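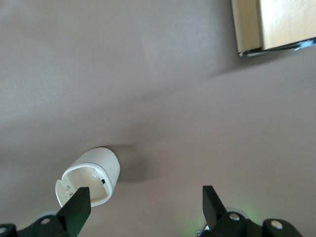 Nijsの小型ごみ箱「Julta」を買って二か月になる。価格は1407円、色はクリームホワイト。購入先は駅前の雑貨店で、売り場には同じ形の大きいサイズも並んでいたが、作業机に置くつもりだったので小さいほうを選んだ。

使い道は主に糸くず、紙の切れ端、消しゴムのかす、茶葉の袋など。以前はふたのない小さな器を使っていて、窓を開けると中身が飛ぶことがあった。ふた付きに替えた理由はほぼそれだけである。

本体は少し楕円に近い丸い形をしている。壁に寄せて置くと四角いものより隙間が残るが、机の上で袖が当たっても引っかからない。ふたはスイング式で、指先で押すと傾き、手を離すと戻る。戻るときに小さくコトンと音がする。昼間は気にならない。夜、家族が隣の部屋で寝ているときは、指を添えてゆっくり戻すようにしている。

容量は見た目どおり少ない。一日中縫い物をした日は夕方に一度空にすることになった。毛糸のラベルや薄い紙は軽いのでかさばりやすく、上から押し込むとふたの裏に触れて動きが鈍くなる。八分目で捨てるのがよい。

袋は専用品がなく、うちでは野菜を入れる薄いポリ袋を使っている。口を外側に折り返すと、ふたの縁から袋が少しはみ出す。見た目を気にする人は、袋なしで使って中を洗うほうがいいかもしれない。ふたは両側の軸を軽く押すと外れる。最初の一回は固く、壊しそうで怖かったが、三回目あたりから楽になった。付属の紙には外し方の図がない。
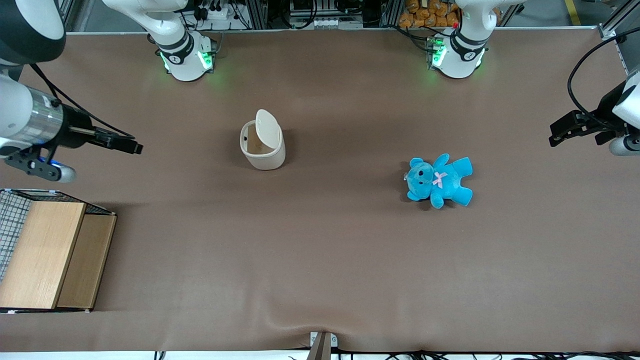
スタッドビー、11月

二か月使ったあとの追記。茶色の布を敷いた作業台でも使うようになった。濃い色の上だとクリーム色の本体はよく目立ち、ほかの道具に紛れて探すことがない。ふたを立てておけば開いたままになるので、細かいごみが続けて出る作業では開けておき、終わったら閉じる。内側は黄褐色で、外側より汚れが目につきにくい色だと思う。水色のくまのぬいぐるみに付いた毛玉を取ったときも、ふたを開けたままにして、取った端から落としていった。

気になる点を二つ。まず軽い。中身が空のときに片手でふたを押すと、本体ごと奥へ動く。布の上ならいくらかましだが、つるつるした天板では滑る。底に薄い滑り止めシートを丸く切って貼ったところ、動かなくなった。シートは手持ちの余りなので費用はかかっていない。

もう一つはふたの縁の掃除である。消しゴムのかすが軸のまわりに入り込み、乾いた布では取れない。綿棒を湿らせて拭けば取れるが、週に一度はやらないと動きが渋くなる。

比較のために書いておくと、以前に同僚のオルワトシン・バコから借りたBrinholmの卓上ごみ箱は、ふたを持ち上げて外す方式だった。安定感はあちらが上で、掃除も楽。ただし、捨てるたびにふたを置く場所がいる。片手がふさがっていることの多い私の作業にはJultaのほうが合っている。両手が空く人や、置き場所に余裕のある人ならBrinholmでもいい。

台所の生ごみには勧めない。ふたは密閉されず、においは漏れる。洗面所で綿棒や糸ようじを捨てる用途なら、この大きさで足りるはずだ。うちでも洗面所用にもう一つ買うつもりで、次は灰色があればそちらにする。

（オルネッラ・ヴィッラ）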